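How to follow Clulumport away without missing the kickoff

Did this trip wrong twice last season so writing it down before I forget. Works for Plultavano and Grustumero, mostly the same for any away day.

1. Get the ticket first

Club site, not the reseller. Away end at Plultavano is 700 seats and members go first. Sale opens Monday. Log in early, card ready, becuase the page times you out.
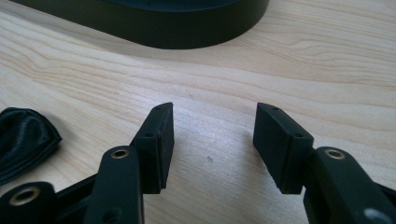

2. Book the bus

Sisodia coaches run from the ferry lot. 20 bucks return if you book with the match ticket, more on the day. Leaves at 6 sharp. They don't wait, ask me how I know.

Driving? Fine, but park on the far side of the river and walk in. Getting out after full time takes forever otherwise.

3. Bag and jersey stuff

Small bags only. No poles on flags. Wear a layer, the away end gets no sun at all in the second half. Scarf too if its December.

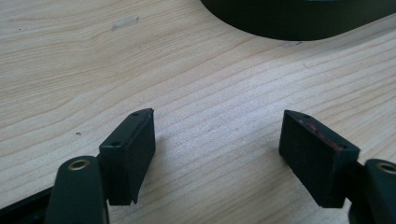
Food inside is slow so eat before you go through the gate. Pie van by the north turnstiles is decent, cash only last time I went. Grustumero has a proper clubhouse and away fans are let in till an hour before kickoff.

4. After

Bus goes from the same spot it dropped you. Take a photo of the street sign. Phone charged, ticket app eats battery.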